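October

Blood test this morning at the Zamari clinic. Fasting from 10 the night before, so no tea, and I was not good company by the time I got on the bus. The letter said to come at 8.30. The woman at the desk said the letter should have said 9.30 and gave me a ticket with 100 on it. They were on 95. I sat and read the posters about flu jabs until my number came up.

It took two goes to find a vein. Left arm no good, right arm fine. She filled five small tubes and put a plaster on that I'm to leave till tonight. Results in 10 days, by post or on the website, if I can get the website to let me in. Last time it wanted a password I had never set.

Ate a cheese roll on the bench outside the Dikach bakery, then walked to the chemist for the repeat prescription. They had the 5 mg tablets but not the 10, so I am to take two until the others come in. I wrote this on the box in pen.

Rang the surgery about the thyroid dose. Engaged three times, then on hold, then told to ring back after two.
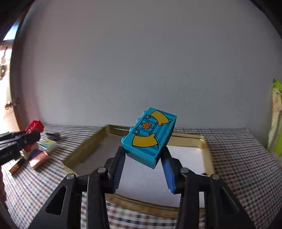

Dose stays the same until the results are back, the surgery said when I did get through at half past two, and then they may put me up to 100 from 75. I asked whether that would help with the tiredness and was told to wait and see. My fingers are stiff again as well, worse in the mornings. I could get hold of something chunky like that turquoise toy brick, studs and all, but shirt buttons are another matter. I forgot to mention it on the phone. Have put it on the list for next time, under the knee.

Soup for tea. Plaster off at eight, small bruise. Bed early.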